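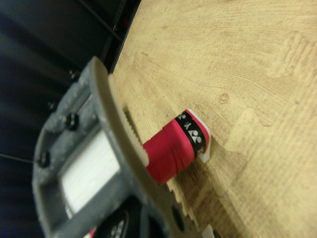

Wanted: cat owners who don't believe the box

Search this site Enter keywords Search

Nornlow is looking for 20 households in and near Vumelau to try out a litter tray, a scoop and a small lidded bin at home for four weeks in February. You need at least one cat, a floor to put a tray on, and a willingness to tell us when something is rubbish.

The background is simple enough. Urnum, who supply the kit, say that keeping a bin right next to the tray makes people scoop more often. They may be right. They based it on 1077 forms filled in by people who had just been given a free bin, and I have yet to meet the person who scoops as often as they write down on a form. Urbańczyk, the shop that would be selling the things, has asked us to find out before it orders a lorryload. We have no stake in the answer and Urbańczyk has agreed in writing that we publish it either way.

What you would do

Put the tray where your present one stands. If your cat objects and goes back to the old one, or to the bath mat, write that down and carry on as you see fit. We'd sooner have a short honest diary than a long polite one.

Scoop when you would normally scoop. Please don't improve your habits for our sake. Each time, note the hour, whether you used the bin, and anything that annoyed you: litter falling through too slowly, a handle that is awkward to hold, a lid in the way, a liner that slides down inside.

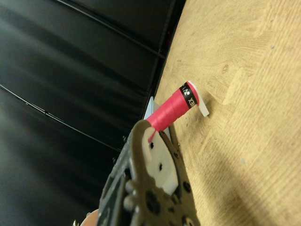 Keep the diary by the tray and fill it in on the spot. Diaries written up at the kitchen table on the last evening are easy to recognise (same pen, same handwriting, every entry at 8 in the morning) and we will not pay for them.

At the end you bring the kit back, cleaned please, or Maja collects it. There is a talk afterwards, generally under an hour. You will be asked whether you would have bought any of this with your own money. A plain no is fine.

What we can't promise

We can't promise less smell. The leaflet inside the kit does, and I'd ask you to ignore it until you have used the tray for a week or two. "Keeps the room fresh" depends a good deal on the room and on what the cat has been eating.

We can't promise your cat will like the litter either. If you know yours won't touch a new one, keep to your usual and tell us the name of it.

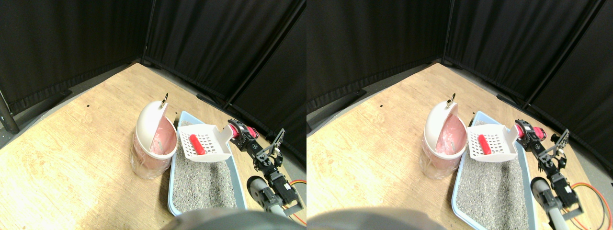
Tray with grey litter, slotted scoop, and the small bin with its pink liner.

Who can apply

Adults who do the scooping themselves. If it is really your daughter's job, she should be the one applying, and she has to be over 18. Flats and houses both welcome. We would like several homes with more than one cat, which we never get enough of.

Please don't apply if you work for a pet food or litter company, if your cat is under treatment for kidney or bladder trouble, or if anyone at home is pregnant. The same goes if you write product reviews for a living. We have had reviewers before and the diaries read like the leaflet.

Payment

700 zł on return of the kit and the diary. Nothing is paid in advance. If you give up halfway, we pay for the weeks you completed, provided the diary covers them.

How to apply

Write to Maja Cieślak at the Nornlow office with your part of town, the number of cats, what tray you use now and how often you scoop it. Give the real figure. No photographs of the cat are needed, though we know we will get them.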